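## 6. Teaching the frame assembly task by remote control

This section covers recording demonstrations with the Briltik two-arm station. The follower arms copy whatever you do with the leader arms. Finish Section 5 (homing and gripper zero) before you start.

Revised July 19, 2023. Replaces the May sheet.

### 6.1 Before you record

1. Lay out the parts for one picture: print, mat, clear sheet, backing panel and wooden frame. They do not have to be squared up or in any order. A varied layout teaches more than a tidy one.
2. Wipe the clear sheet on both sides. Handle it by the edges.
3. Check that both follower arms can reach every part without crossing. The usable width between the bases is 510 mm.
4. Switch on the leader arms and hold them in the rest pose until the followers catch up.
5. Open **Session > New** and type the task name. Use the same spelling every time. "Frame assembly" and "frame_assembly" are stored as two tasks.

**Caution:** The followers move as soon as you press **Engage**. Keep hands and sleeves off the table from that point until you press **Release**.

### 6.2 Recording a demonstration

1. Press **Engage**, then the left foot pedal. A single tone means recording has started.
2. Bring one gripper over the wooden frame and line up the fingers on either side of a slat.
3. Close slowly. Stop squeezing the leader handle when the follower stops closing.
4. Lift, wait a moment, and carry on with the next part of the job. Keep the other gripper open and out of the way until you need it.
5. When working near metal hardware, come in from the side and leave the finger tips clear of it before you close.
6. Place the layers in the order your work sheet gives. If a part slips, pick it up again and keep recording. Small recoveries are useful.
7. Press the pedal again to stop. Two tones mean the demonstration was saved.

A demonstration can run up to 3,000 time steps. Recording stops by itself at the limit and the file is marked *long*. Long files are kept but are left out of training unless you tick the box.

### 6.3 Wrist views

Page through the wrist views after the first demonstration. Check that you can see the finger tips and the part being worked on at the moment of each grasp.

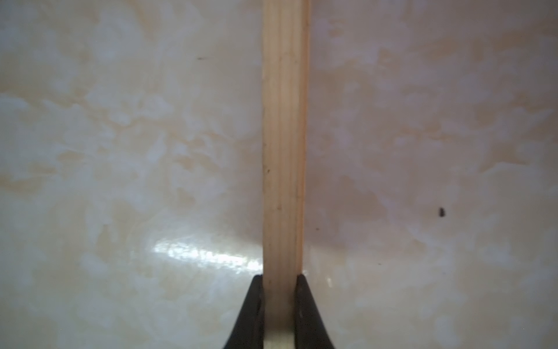 Slat between the fingers.

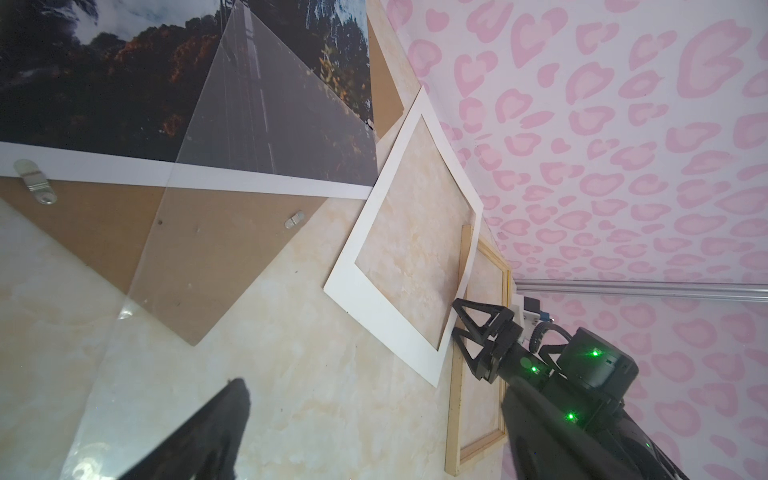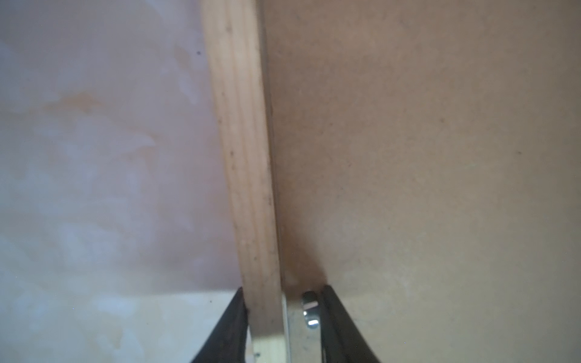
Grasp close to a metal ring.

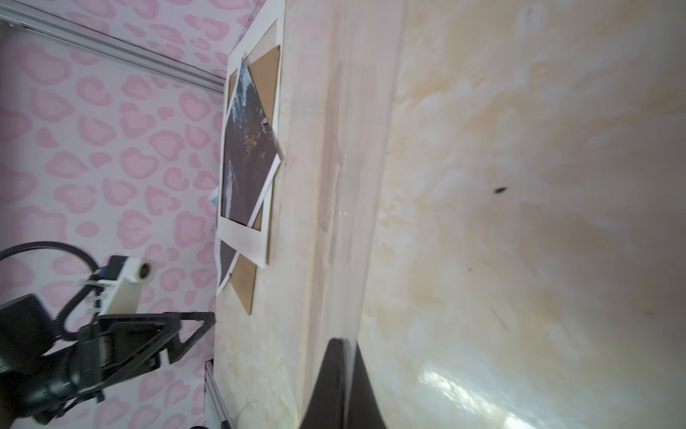
Sugeng Pelupessy writes that at Skotamau the grasps on bare wood were fine from the first day, but the clear sheet gave trouble for a week. Operators could find its edge by eye from their chairs and the trained policy could not find it at all. They now do the whole demonstration looking only at the wrist views on the monitor, and if they lose the edge there, they move the gripper until it comes back. He would like this made a numbered step.

We have added it as optional step 3 below. It makes the first few sessions slower.

### 6.4 Reviewing and keeping files

1. Open **Review** and play the file at double speed.
2. Delete it if an arm stood still for a long stretch while you were deciding what to do, or if you bumped the table.
3. (Optional) Record again with the direct view of the table covered, using the monitor only.
4. Mark the good files **Keep**. You need 30 kept files before the **Train** button turns on.

Change the starting layout between files. Turn the mat, move the frame to the other side, swap which arm starts.

**Note:** If two people share the recording, let each one do a full set. Renji Morikawa and the Katayama crew kept 57 files from two operators and found that switching in the middle of a demonstration left a visible jerk in the wrist track.

### 6.5 Guiding an arm by hand

Hand guiding is for short corrections, such as the angle of approach to a slat. It works on one arm at a time.

1. Press **Release** and wait for the leader arms to go slack.
2. Hold the follower by the forearm. Do not pull on the fingers or the camera cable.
3. Press and hold **Float** on the panel.
4. Move the arm to the pose you want and let go of **Float**. The arm locks in place.
5. Press **Add pose**.

**Caution:** The arm can sag slightly when **Float** is first pressed. Support it before you press, especially with a part in the gripper.

To go back to remote control, return the leaders to the rest pose and repeat step 4 of Section 6.1.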